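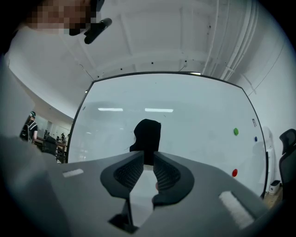

How to find out why a hand-held gripper does not close all the way

Posted in September by the Kandpal workshop notes
14 shares · 3 comments

Last Thursday one of our two-finger grippers started to drop small things. The trigger felt normal and the log said "closed", but the fingers stopped a little before they met. If you have the same fault, please follow these steps in order. They need some 20 minutes and a small screwdriver.

Before you start: unplug the cable and keep your fingertips out of the jaws. A spring can still close them when the power is off. One of us has learned this with a pinched thumb.

1. Look into the gap between the fingers from above, with a lamp. Dust, a thread or a crumb of foam at the base is enough to stop the travel. Remove it with tweezers, never with a blade.

2. Pull the trigger slowly by hand, ten times. If it stops each time at the same point, something is blocking it. If the point moves, go to step 4.

3. Take off the pads and check the back side. On ours, the glue had crept out and made a hard edge. We cleaned it with alcohol and waited before we put the pads back.

4. Check the screws of the finger plates. A loose plate turns a bit under load and touches the housing.

5. Connect the cable and open the Bilell tool. Run the zero routine with empty jaws. The closed value should be under 3. Ours was 94 before the cleaning, and the software did not complain, because the Greraseck profile accepts everything up to 200. Please lower this limit – it hid our fault for days.

6. Test with light objects on a flat surface, one soft and one hard. Lift each one slowly and hold it low, so that a drop does no damage.

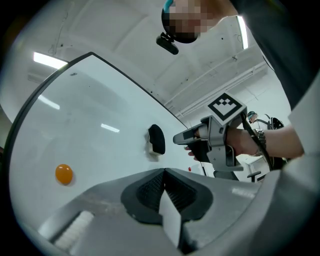 Small objects on the white board, with two grippers at work.

If the gripper still drops things after step 6, stop using it and compare the trigger cable with a new one. Do not tighten the spring to win more force. We tried it, and the Livow housing got a crack near the hinge.

Comments (3)

tobben_k: Step 3 was it for me. Same hard edge, left finger only.

marrow22: Which alcohol did you use? Mine made the pads sticky.

Kandpal workshop notes: Isopropyl, only on the back side. Please keep it away from the ribbed part.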